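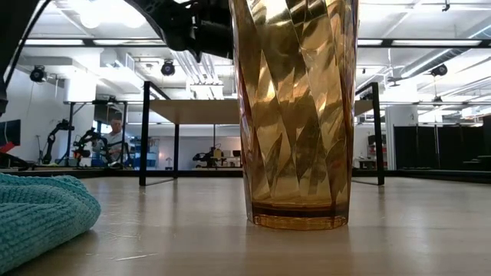

Chapter 4
Working Rules for Shared Robot Spaces

A robot arm that handles cups, towels and other household goods looks harmless beside a welding cell. The loads are small and the speeds are low. Even so, the rules in this chapter apply to it in full, and most of them concern the room as much as the arm.

4.1 The table

Before power is applied, the operator checks the tabletop against the task sheet. Anything not on the sheet is removed. Drinking vessels that hold liquid are listed separately, with the fill level, and the gripper is kept above the rim until the approach is confirmed. Cloth is folded and set to one side, away from the path of the fingers.

4.2 People and distance

At the Walldale laboratory, whose rules we follow here, visitors stand at least 40 inches from any powered arm. Operators may come closer only in reduced-speed mode. Where several arms share one room, each has its own stop button, and a person working at one station is treated as a visitor at all others.

4.3 Records

Every stop is logged, including those that caused no damage. The Walldale log for July held 23 entries, and we return to them in Section 4.6.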